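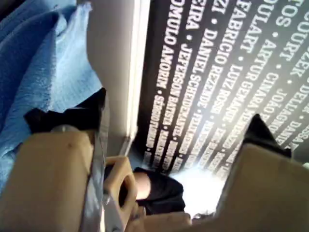
Coursework > Theater Production > Student Reports

2021-07-01
Triin Dzene and Siham Gaber

Cue Timing for Sound and Light at the Plimstead Studio

1. Purpose

The report covers cue calling for Iltwood, a one-act play staged in the Plimstead studio in January. The script has 41 cues, five of which need sound and light to start together. In rehearsal these paired cues drifted, with sound usually late.

2. Method

Sound and light were run from separate desks, each with its own operator. We recorded the headset channel and the house audio on one track and measured the gap between the word "go" and the start of each sound cue. The thunder cue on page 12 had the largest gap, 800 milliseconds.

3. Findings

Most of the delay was in the sound files. Several had silence at the head, left over from editing. After trimming, the thunder cue measured 517 milliseconds. The remainder was operator response and varied between runs — Gaber called all of them, so the caller was constant.

Standby calls given less than a line ahead produced the slowest responses. We moved these to the previous speech and marked them in pencil in the prompt book.

4. Limits

Only one operator was tested on sound. The Weler desk was not measured separately.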